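Polis > Music > Interviews

Emerson Pimentel on the return of a chamber opera

13 August 2019

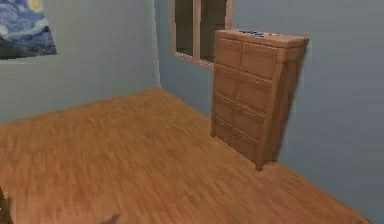
A computer rendering of a bedroom, with Van Gogh's "The Starry Night" on the wall.

Print this page | E-mail this page

The composer Emerson Pimentel received the Gradovthorpe Music Society at his home shortly after completing the revised score of Honorato, his chamber opera in two acts. The work is written for five singers and 11 players, and will be given in the Assembly Hall in January.

Mr Pimentel studied the organ before turning to composition, and he regards that training as the source of his slow harmonic pace. "An organist learns to wait for the building," he said. "I still write rests that other people want to take out."

The first version of Honorato occupied him for nearly 10 years. He described the earlier score as overloaded, particularly in the second act, where a brass chorale covered the baritone's longest aria. The chorale has been given to two clarinets and a viola. "The singer asked me for it at the time and I refused," he said. "He was right, and I have written to tell him so."

Asked about his models, Mr Pimentel spoke chiefly of church music and of the dance bands he heard as a boy. He was less willing to discuss his contemporaries - "I read their scores with pleasure and keep my views at home" - but he expressed concern at the small number of new operas that receive a second production. A first night, in his view, teaches a composer very little, as the players are still learning the notes.

The orchestral parts have been prepared by Nudeck, which has also issued a vocal score. The hall seats 1000, and Mr Pimentel has asked that the players be placed on the floor in front of the stage, level with the first row.

He is at present sketching a set of psalms for unaccompanied choir. No performance has been arranged. "I should like to finish them first," he said, "and then see who has the breath for them."

This website uses cookies. By continuing to use it you accept our cookie policy.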